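Home | Files | Wiki | Issues

# Kurkora open day set

Clips from the Plomia open day, Sep 27, 2026. Two arms, one open desktop tower, 104 clips. 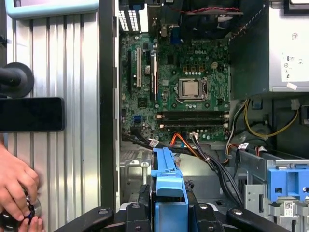
## Views

- wrist – close up on the Dell board and cables
- fixed – the table, tower and fixture plate
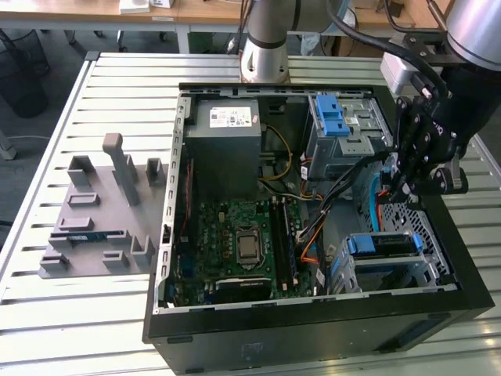
Both views share one clock. Clips under 5 seconds were dropped.

Comments (2)

jarkberg: Is the May demo in here?

eichhorn: No, separate repo – link is in the wiki.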